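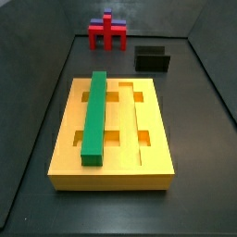 Comparing two grippers for a block assembly task
Student project report, Robotics Laboratory course
25 Jun 2022

1. Background

In our second year we must do a project of one semester with the equipment of the laboratory. Our group chose to compare two grippers on the same arm. The first is the Zovenitz parallel gripper, which has been in the laboratory for several years. The second is the Tultura, which has softer finger pads and was bought in January. The arm is controlled by the Stonier controller, and we did not change this during the project.

The question was simple to write down: with which gripper can the arm place a long bar in a narrow channel more reliably? We expected that the soft pads would be better, and for one part of the task this was wrong.

2. The task

All tests were made in the dark grey enclosure. The main part is the yellow base block, which has two long channels in its top and shorter cutouts crossing them. The arm must pick up a bar and lay it in a channel. The green bar in the left channel is in the position we call "half complete". The right channel is still empty in this position, and the test of the second bar begins from here.

The green bar is higher than the yellow surface when it lies in its channel. This is important for the second bar, because the fingers must go down beside it without touching it. With the Zovenitz gripper we had to turn the wrist so that the fingers close near the ends of the bar.

Behind the base we kept the red and purple structure and the black upright slabs. They do not belong to the bar test. We left them in the same area so that the arm had to plan its path around them, as it would in a real workplace.

3. Method

Each gripper made 100 attempts with the first bar and 100 attempts with the second bar. An attempt was counted as good only if the bar lay flat in the channel at the end. If the bar stood on the edge of the channel, we counted it as a failure, even when a small push would have corrected it.

We used a fixed camera to find the position of the base. The Zeng software takes the outline of the yellow block and gives its position and angle to the controller. The black slabs gave us difficulty at this stage. Their colour is almost the same as the floor, and the software often did not find them at all. We raised the exposure time from 500 to 2,000 microseconds, and after this change the top edges were found in most cases. We also entered the position of the slabs by hand as a forbidden area, so that a missed detection could not cause a collision.

4. Results

With the first bar the two grippers were nearly equal. The Tultura gripper was more tolerant when the bar was picked up a little to one side, and it needed fewer repeated picks.

With the second bar the order changed. The Tultura gripper failed 13 times more often than the Zovenitz. Its pads are thicker, and in many of the failed attempts one pad touched the green bar while going down. The second bar then turned slightly in the grip and came to rest on the edge of the channel. The Zovenitz fingers are thin and hard, and they passed beside the green bar without contact if the camera position was good. When the camera position was not good, the hard fingers pushed the whole base a few millimetres over the floor, and we had to stop and begin the attempt again.

5. Problems and remarks

We lost nearly two weeks with calibration. At first we calibrated the camera at floor height, but the bars are placed higher than the floor, and every position was a little wrong. We should have calibrated at the height of the top of the base from the beginning.

We also did not measure the gripping force. Both grippers were used with the setting given by the laboratory, and it is possible that the Tultura would hold the second bar better with more force. Thinner pads could be cut from the spare sheet in the laboratory cupboard. We prepared the drawing for them, but they were not ready before the end of the semester, and the drawing is saved in the project folder together with the calibration files.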